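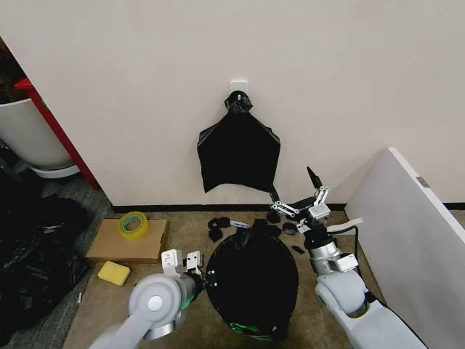
CLILTON STUDENT ROBOTICS CLUB TAKES ON THE TRASH BAG

For immediate release
Sun 19 February

CLILTON - Two arms, one bucket, a whole lot of black plastic. The Clilton Student Robotics Club will enter the Household Chores class at the Pemthorpe Student Robot Challenge this April, and the team has picked bag handling as its task. First time in the two-arm division for the club.

The job sounds easy. Take a garbage bag, get it open, get it over the rim of a bucket. Thin plastic folds, slides and sticks to itself, and it never lies the same way twice. Judges give each team 13 minutes and up to 500 points. Dropped bags cost points. So do rips.

"Everybody wanted to do blocks. Blocks are fine, we did blocks last year," said Ga-eun Ko, team captain. "A bag is a different animal. You close the fingers and you think you have one layer and you have three."

Practice is on carpet, with a bag hung from a hook on the wall over the work area and a heap more off to the left. Cardboard, packing tape and a sponge sit out on the floor too.

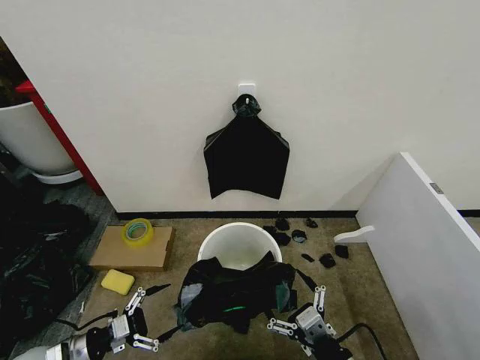
Students work in crews of 4, swapping jobs every session so everyone gets time on the arms and everyone gets time on the code. Both grippers have to work together on the rim, and thats where most of the practice hours are going right now. Ko's crew is writing the grasp routine. A second crew has the timing between left and right.

Club dues and a bake sale brought in $681 toward the entry fee and travel. Clesico is covering the van. Fröhlich has offered the club bench space thru the end of the season.

New members still welcome, no experience needed, any grade. Parents can pick up the travel form at the next meeting. Please get it back signed before the end of the month.

Media wanting to visit a practice should contact the club office at least two days ahead. Interveiws with students need a signed parent release.

###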